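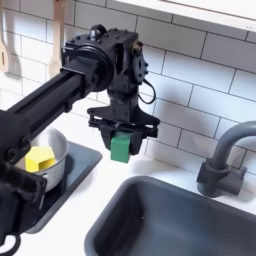

Planner drops the wrist right before the release pose

tealkettle
Evening all. I'm stuck and a bit fed up, so fresh eyes please. I've got an arm on a toy kitchen and the job is dull on paper: pick the green block, carry it over the worktop, put it in the sink. Picking is fine. Carrying is fine. Then, just short of the sink, the planner swaps to a different elbow solution and the wrist dips before it comes back up. If the block's low in the fingers it clips the rim. I'm on Pirnmont for planning with the sampling thing left on default, 400 waypoints, replanning at 10 Hz. Anyone seen this?

moss_and_solder
Yep, had exactly this. You're replanning from the measured joint state, aren't you? Each replan starts from a slightly saggy pose and sooner or later the other IK branch looks cheaper. Seed it from the last commanded state and see if the flip goes away.

Ibarra
I'd look at the collision model first. What have you told it about the held block? If it still thinks the gripper's empty, it'll happily skim the rim whichever branch it picks.

tealkettle
Ah. The block is attached in the planning scene but I've just gone and looked, and I attached it centred on the fingertips. The real one hangs down below them. So that's me being daft. Doesn't explain the flip though?

moss_and_solder
No, two separate bugs. Fix both.

Ibarra
Not sure I agree they're separate. Give it the proper block size and the low branch is in collision, so it never gets chosen. I wouldn't touch the seeding until you've tried that.

moss_and_solder
And then it flips somewhere else, over the hob say, where there's a pot to hit. Hiding a branch behind an obstacle isn't a fix. We did that on the Trunano stack and spent ages chasing it round the worktop.

wetlabwill
Why replan at 10 Hz at all? Nothing in a toy kitchen moves unless you move it. Plan once, run it, check the grasp at the end. I turned replanning off in mine and haven't missed it.

tealkettle
Because the sink pose comes off the camera and it wanders a bit as the arm gets in the way - I was hoping to correct on the fly. Maybe that's greedy.

wetlabwill
Take the sink pose before the arm goes anywhere near it, then freeze it. The sink's set into the worktop, it's not going for a stroll.

tealkettle
Right, did the lot in stages. Proper block size first: no more clipping in 60 runs, but it still flipped on 3 of them, further back along the carry. Then seeded from the commanded state and the flips stopped. So moss gets that one, sorry Ibarra. Haven't frozen the sink pose yet, will try that next.

Ibarra
Fair enough. Could you post the seeds for those 3? I'd like to run them through Wilolik and see what the costs looked like at the switch.

tealkettle
Will do, they're on the other machine. Give me till after tea.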